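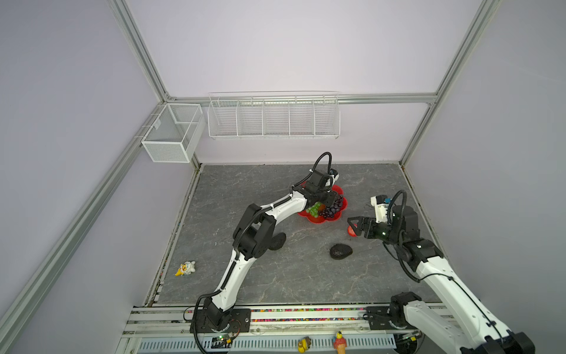
붉은 꽃 모양 접시와 아보카도, 딸기를 놓고 작업 중인 두 팔. 작업면은 회색 대리석 무늬다.

Cenance 양팔 탁상 로봇 키트 사용기

Cenance의 양팔 키트를 6주 동안 썼다. 구매는 Flerkow를 통했고, 주문 후 도착까지 16일이 걸렸다. 용도는 소형 물체 집기와 옮기기 실습이다. 비교 대상은 그 전까지 쓰던 Kanagaratnam의 한 팔 제품이다.

조립

설명서는 영문이고 그림이 작다. 팔 두 개를 검은 받침판에 올리고 앞쪽 레일에 고정하는 데까지는 막히는 부분이 없었다. 시간이 걸린 쪽은 배선이다. 케이블이 팔을 따라 받침까지 내려오는데, 길이 여유를 적게 주면 손목을 돌릴 때 당긴다. 처음에 짧게 묶었다가 전부 풀고 다시 했다. 지금은 손목 위에서 크게 한 번 휘어 넘어가도록 두고 쓴다. 보기에는 깔끔하지 않지만 이렇게 바꾼 뒤로 커넥터가 빠진 적은 없다.

전체 조립은 대략 20시간 걸렸다. 알루미늄 프로파일로 짠 외곽 틀까지 포함한 시간이다. 틀과 벽 패널은 키트에 들어 있지 않아 따로 구했다.

집기 성능

두 손가락 그리퍼는 단단하고 둥근 물체를 잘 잡는다. 아보카도 크기까지는 무난했다. 딸기처럼 작은 것은 손가락 끝의 정렬이 조금만 틀어져도 옆으로 밀려나서, 접근 높이를 낮춰야 했다. 포도송이는 가장 까다롭다. 잡는 위치에 따라 송이가 기울고, 접시 가장자리에 걸리는 일이 잦다. 같은 동작을 30번 반복했을 때 아보카도는 모두 옮겼고 포도는 절반을 조금 넘겼다.

접시 모양도 영향을 준다. 테두리가 굴곡진 접시에서는 그리퍼를 비스듬히 넣을 자리가 좁다. 평평한 쟁반으로 바꾸면 실패가 눈에 띄게 줄어든다.

양팔 동작

두 팔의 작업 범위는 가운데에서 겹친다. 한 팔이 안쪽으로 길게 뻗으면 팔꿈치가 중앙을 차지하므로 다른 팔의 경로를 돌려 잡아야 한다. 기본 소프트웨어의 충돌 회피는 보수적인 편이라 멈추는 일이 많다. 설정에서 여유 거리를 줄일 수 있으나 메뉴가 깊숙이 들어가 있다. 1월에 나온 업데이트 이후 이 값이 저장되지 않는 문제가 있었고, Flerkow의 Attila Major 씨에게 문의해 수정 파일을 받았다. 답변은 이틀 만에 왔다.

소음과 발열

소음은 사무실에서 쓸 만한 수준이다. 어깨 관절은 오래 돌리면 따뜻해지지만 멈출 정도는 아니었다. 회로 기판이 받침 쪽에 노출되어 있는 점은 마음에 들지 않는다. 덮개는 별매품이다.

총평

한 팔 제품에서 넘어올 이유는 충분하다. 다만 프로그램을 직접 만질 사람이 없다면 초기 설정이 부담스러울 것이다. Zustdale에서 같은 키트를 쓰는 Chaimae Metwally 씨도 배선과 여유 거리 설정에 시간을 가장 많이 썼다고 한다. 예비 케이블은 처음 주문할 때 같이 넣는 편이 배송비가 덜 든다.

작성일: 2019년 7월 23일 화요일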